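Workroom Notes: Preparing the Board and Sorting Power Strips

The February work period at the Surkel workroom was given over to the long table and to the extension leads and power strips used on it. The following notes are entered on this blog in keeping with past practice, so that readers who maintain a similar room may compare arrangements.

The table is covered with a large white board, which takes nearly all of the wooden top. It was adopted last year on the advice of a colleague at Prusten, after the bare wood had begun to show marks. The board is wiped before each session with a damp cloth and allowed to dry fully. No electrical item is to be placed on it until this has been done. Abrasive pads are not used.

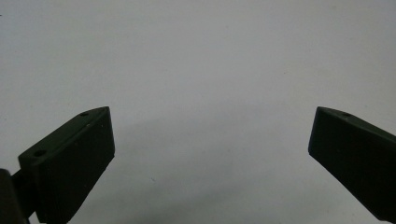

A pale surface, with nothing held.

Once the board was ready, the power strips were brought over from the storage shelf. The room inventory, which is kept in a ledger and carried forward every year, now stands at 3,608 entries, of which 113 concern power strips, adapters and cords. A good number of these entries had not been reviewed since the move from the Lei building, and several referred to items that had long been discarded. Those lines have been struck out.

Each strip is handled in the same order. It is unplugged, laid on the board and turned so that every outlet can be inspected for cracks or discoloration. The cord is then followed by hand from the plug to the housing. A cord that has stiffened or split is not repaired; the entire strip is withdrawn. Strips that pass receive a Foturard tag bearing the ledger number, fixed near the plug. 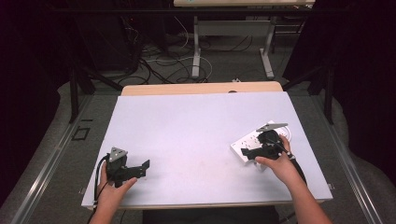
Page last changed: Tuesday, 4:15 p.m.

White strips with black outlets are the most convenient to inspect on the board, although the white housing is easily lost against it in poor light. The coiled cord is left at the end of the strip during inspection and tied only afterward. Tight winding around the housing is discouraged, as it strains the point where the cord enters.

By the close of the period, 46 strips had been tagged. The remainder will be taken up when more tags have been received; an order for 100 has been placed.

Cables on the carpet are a separate matter. They are to be sorted by color, black and white, before any length is measured, and walkways are to be cleared first. The present ledger has no column for cable length. One will be added to the next printed edition, and the older entries will be completed as time permits.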